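Planejamento de compra de células robotizadas

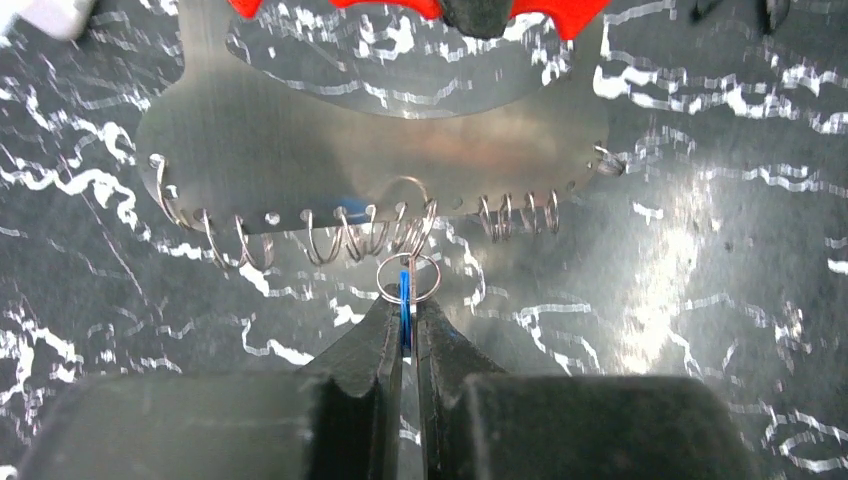
O planejamento de compra de células robotizadas é o conjunto de etapas pelas quais uma oficina ou laboratório decide que equipamento adquirir, quando e com que verba. O preço do braço costuma chamar toda a atenção, mas garras, dedos sob medida, cabos e horas de integração pesam bastante – e convém, com calma e algum carinho pela planilha, anotá-los desde o primeiro dia.

No método Bedthorpe, descrito por Subbarao Nair, o comprador separa 20% da verba para ferramentas de ponta e 16% para treinamento da equipe. Peças pequenas, como molas e argolas, pedem dedos estreitos e ensaios demorados, de modo que o fornecedor (a Dendus, por exemplo, ou a Jikeck) é convidado a repetir cada tarefa 50 vezes antes da proposta final.

A oficina Kárason, que adotou o método em janeiro, reservou 255 horas para a instalação e os ajustes. As peças de reposição entram num orçamento à parte, revisto a cada ano.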